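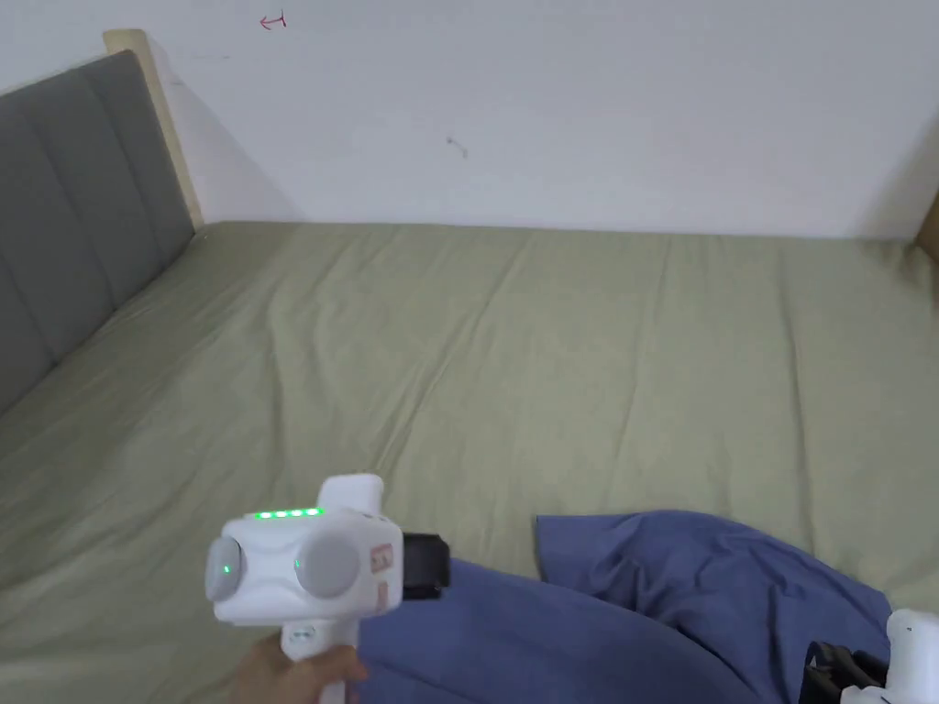

*A fitted sheet in sage green, with an upholstered headboard.*

Thread count should come off bedding labels. It measures one thing, the number of warp and weft yarns in a square inch of cloth, and it stopped being a useful guide to quality when mills began counting the plies inside each yarn. A 2-ply yarn can be entered once or twice in the total, depending on who writes the label. The sheet is the same either way.

I bought a set from Felton last May with 1414 printed on the band. Celeste Bustos, who tests fabric for a hotel supplier, put a corner of it under a pick glass and stopped well short of that number. The yarns were thin, multi-ply and made from short fiber, and the surface pilled within 3 months. My older percale set from Vanance claims 200 and has outlasted it by years.

What a buyer needs is duller information: fiber length, yarn size, weave, finished weight, and shrinkage after a hot wash. Mills already hold most of these figures, as they could not price an order without them. Keith Whitlock, a former buyer for Ikia, told me that shoppers would not read such a label. He may be right, but they read the current one and learn very little from it.

Pocket depth belongs there too. "Deep pocket" means whatever the seller wants it to mean – a figure in inches, measured after washing, would settle whether the sheet fits the mattress. I would give up the thread count for that figure alone.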